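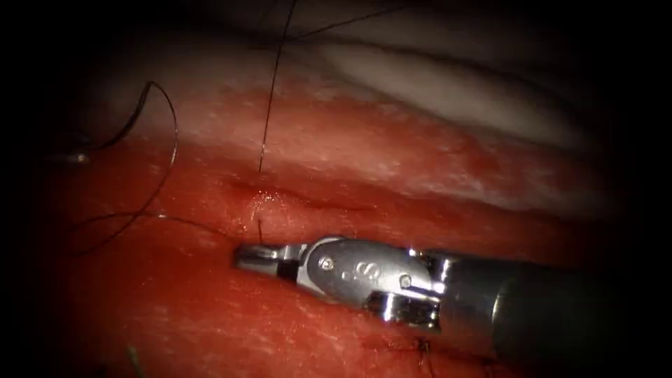 Closing an incision takes patience, so settle in before you begin this part of the Shemweta practice guide. Find the line of the cut first. It can look like little more than a darker red crease in the tissue, and glare makes it harder to follow - take your time.

1. Choose your starting point and pass the needle through both sides.
2. Draw the thread up gently, then tie your knot.
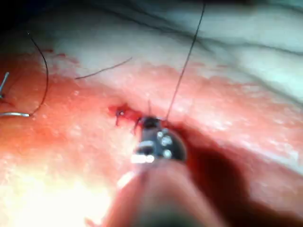 Fig. 2. Knotted stitch with a long black thread running upward.

Note: Snug is plenty, my dears. Pulling harder only puckers the edges.

3. Trim the ends, leaving short tails you can find again.

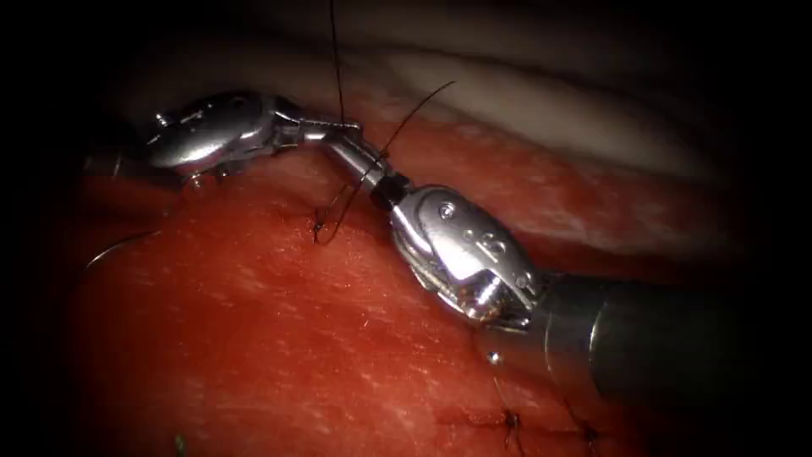 4. Move along the line and repeat, keeping your spacing even.

Caution: Always know where your needle is before you reach for the scissors.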